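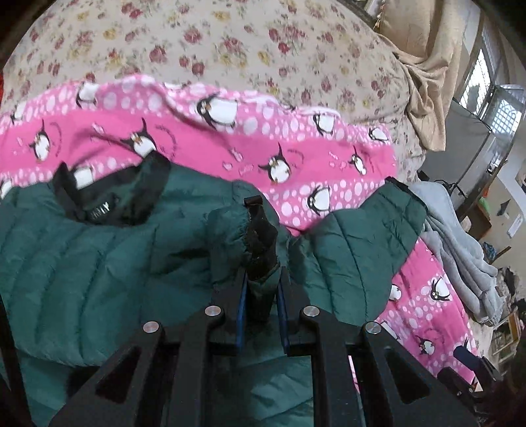

Figura 3. Casaco acolchoado verde-escuro, com punho canelado de malha preta, estendido sobre uma cama.

4.2 O punho como zona de desgaste

Foi nos punhos que encontrámos os resultados mais interessantes de todo o inquérito! Das 80 pessoas que responderam sobre os seus casacos de inverno, a maioria indicou o punho como o primeiro sítio onde notou borboto, malha lassa ou costuras abertas, muito à frente do fecho e dos cotovelos. Katayama e Blöndal já tinham sugerido algo parecido para o vestuário de trabalho, mas ver o mesmo padrão em peças de uso diário foi uma bela surpresa.

A malha canelada (Figura 3) estica sempre que a mão passa e roça em mesas, alças e luvas. O tecido exterior acolchoado sofre bem menos - e é por isso que tantos casacos são postos de lado com o corpo ainda em ótimo estado. Três participantes contaram-nos que substituíram os punhos em casa, e uma delas usa o mesmo casaco há 20 invernos, um caso que nos encantou.

Na secção 4.3 comparamos estas respostas com os registos de arranjos da oficina Clornier, recolhidos em novembro.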